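Wultcombe project: progress report to Hokusis, second period

Work covered: navigation and view selection for table clearing, from the start of the period to the end of September

Summary

The aim of this work package is to let a mobile robot decide which of its own camera views are good enough to act on. In the first period we recorded data and built a baseline. In this period we trained the view scoring model, tested it in two sites, and began joining it to the Prorker planner. The scoring model is finished to the standard set out in the proposal. The planner work is behind by one month. Spending is on plan.

Data recorded

We now hold 943 usable runs. A run starts when the head camera begins to move toward a table and ends when it has settled in front of it. Runs shorter than 6 seconds were dropped, as were those where the time stamps from the camera and the head did not match. The time stamp fault came from a driver update and has been fixed. We did not try to repair the affected runs, as the cost in staff time was more than the cost of recording again.

In the first period nearly all our runs were made in the lab at Bråten, with plain table tops and even light. Your reviewer noted that this was too easy, and we agree. The new runs come from furnished rooms with patterned surfaces, polished floors, and objects stored along the walls. We also stopped asking for slow head movement. The head now turns at the speed it would use in normal work, so many of the images in the new set are blurred.

Method

The baseline threw away any image with a sharpness score under a fixed limit. This worked in the lab and worked badly elsewhere. A table with strong veining in its surface can score as sharp even when the camera is moving fast, and a plain wall scores as blurred when the camera is still. The limit had to be set again for each room.
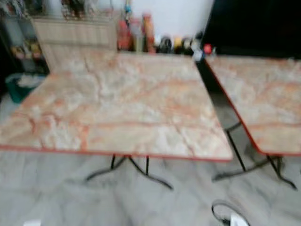
The new model gives each image two scores. The first says how well the edges of a table can be placed, and the second says how well small objects on it can be told apart. The two often differ. A long straight table edge can still be found in an image where a bottle and the thing next to it have run together. With a single score we lost those images. With two, the robot can keep using them to steer and wait for a better view before it reaches for anything.

Labels for the first score were made by comparing the table edge found in each image with the edge found once the head had stopped. Labels for the second were made by hand. Two people marked each image and a third settled the cases where they disagreed. Most disagreements were about dark objects close together, and we have added a short note on these to the labeling guide.

Results

We ran the same test of 102 approaches with the baseline and with the new model. The robot had to drive up to a table, stop at the set distance, and report the position of the front edge. With the new model it stopped for an extra look less often and the edge error was smaller in both sites. Full tables are in the annex.

Two problems remain. Where two tables of the same pattern stand close together with a narrow gap, the model sometimes joins them into one. It gives a high edge score when it does this, so the planner has no warning. Large dark panels behind a table also cause trouble, mainly at the back edge, where the model places the line too far away. We have set aside 100 runs that show one or both of these problems and will use them only for testing.

Planner

The link to Prorker took longer than expected. The planner expects one confidence value per image, and changing it to accept two meant changes in several parts of the code that we had not planned to touch. The link now runs in simulation. It has not yet been run on the robot.

Changes to the plan

We ask to move the first robot test of the full system back by one month. The final date of the project does not change. We also ask to move the unspent travel money into labeling, so that the second score can be labeled for the rest of the new runs. Both requests are set out on the budget form sent with this report.

Next period

Record more runs with paired tables, at several gap widths.
Retrain the edge score with the gap as its own label.
Run the planner link on the robot at Bråten, then in the second site.
Send Hokusis the labeling guide and the test set, with the loading scripts.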